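Why do block-pushing datasets with language instructions include so many "pointless" moves?
Asked in Robot Learning, last August

Hello all, and thank you in advance to anyone patient enough to read this through. I came to robotics from a linguistics background, so please forgive me if I get the engineering words wrong. I'm helping on a small project called Proltholm, where we want a single arm to push coloured blocks around a board while a person types instructions to it in everyday English, changing their mind as they go if they like.

My colleague's plan is to have people steer the arm for long stretches with no set goal at all, simply pushing whatever they fancy, and then to have other people watch the recordings afterwards and write down what was done in each short piece. My own instinct was to do it the other way round: write a list of 30 instructions first and have the operators carry them out one after another. It feels tidier to me, and I can't quite see how aimless pushing teaches anything. Has anyone tried both?

fasholm_bench
Posted at 9.40 am

What a nice question, and welcome! We did try both in our lab, so I'll tell you how it went for us, though your mileage may vary.

We began with your way. The trouble was that every recording started from a reset board and ended as soon as the instruction was done, so the arm became quite good at first moves and hopeless at anything in the middle. If a block had drifted somewhere odd, it simply dithered. We also found that our operators spent more time tidying up between attempts than pushing, which made for some rather glum afternoons.

Then we switched to long free sessions with the describing done afterwards. People wander into all sorts of arrangements when left alone, and it's those arrangements that make the language interesting.
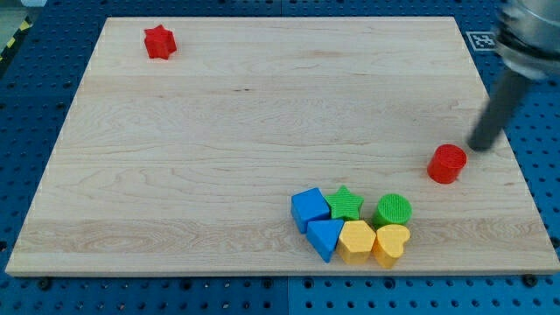 Finger beside the red cylinder, with the red star away on its own and the other six blocks bunched together.

Think how many different things a person might type with the blocks like this. "Bring the red cylinder down to the green one" would do, or "push the red star over to the group", or "separate the yellow heart from the hexagon" — and that last one is properly hard, with the pieces packed so closely. You need the colour and the shape both, as "the star" could mean the red or the green. Your list of 30 would cover a few of these, but I doubt it would cover the awkward ones, and as a linguist you'll enjoy the awkward ones most.

We ended up with 1,504 described pieces from our first round. One piece of advice: let two people describe the same piece separately. One will write "nudge the cylinder left" and the other "put the red block nearer the middle", and the model wants to hear both.

radeck_user
Posted at 11.15 am

Free play, then label. Much less resetting. Don't let the describers see each other's sentences.

Şimşekoğlu Workshop
Posted at 2.05 pm

I agree with most of the above, but I'd put in a kind word for the list as well. Keep it for testing! We hold back 12 instructions that our describers never see, and we run those at the end of each training round from a mixture of spread-out and crowded starting layouts. Without something fixed like that we had no way of telling whether a new model was better or had merely been given an easier board.

I'd also watch the length of your pieces. Ours were roughly 28 seconds at first and the describers kept writing whole stories ("first it goes to the star, then it has a bit of a think, then it shoves the cube"). Very charming to read, but no use for short commands. We cut them down a good deal and the sentences came out much closer to what people type when they're sitting at the arm.

As for changing your mind halfway, which you mentioned — we found it worked best when the arm read the newest instruction afresh at every step, with no notion of having finished the last one. It does mean the person at the keyboard has to say when they're happy and stop. I'd be very interested to hear how Proltholm handles that, if you feel like coming back to tell us.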